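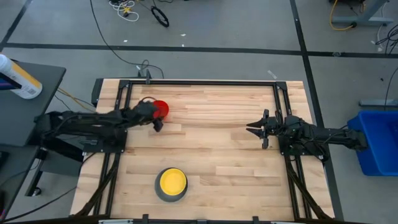
Laine Ots asks why a bowl should ever sit on a plate when there is a whole table going spare. She has asked it twice now, the second time in capitals, so it goes first.

**Why put a bowl on a plate at all?**
Drips, mostly. A plate underneath catches what the spoon doesn't, and you can carry a full bowl by the plate and keep your thumb out of the soup. It also gives the bread somewhere to be. If you're serving dry cereal to one person standing up, skip it.

**Does the bowl have to go in the middle?**
No. A yellow bowl pushed towards one side of a dark grey plate leaves a wider strip on the other side, and that strip is where the crusts go. Centre it for your mother-in-law.

**My bowls don't match. Should I be worried?**
Only if you bought them as a set. Red and yellow get on perfectly well on pale wood. Grey plates go with everything and show every smear of yoghurt, so decide which you mind more.

**Can I put hot bowls straight onto a wooden top?**
Please don't. Isabelle Gagnon did it in May and has owned a large vase ever since. Use a plate, a mat or a folded tea towel.

**How do I clean the gaps between planks?**
Brush the crumbs out dry, along the plank, then wipe with a cloth you have wrung out properly. Pouring water on and hoping makes porridge. A wooden skewer deals with the rest.

**Which way should I stack things for clearing?**
Plates at the bottom, biggest first, bowls on top, cutlery in the top bowl. Stop at 7 pieces. Ojārs Strazds maintains that he can manage more, and we have stopped lending him anything.

**Is it all right to keep a plastic bin by the table while clearing?**
Yes, and a bright one is harder to fall over. Scrape first, then stack. Anyone who stacks first will be scraping the undersides as well.

**Where do I send a question that isn't answered?**
Leave it on the pad by the kettle. Flor Flores reads them when the pad is full.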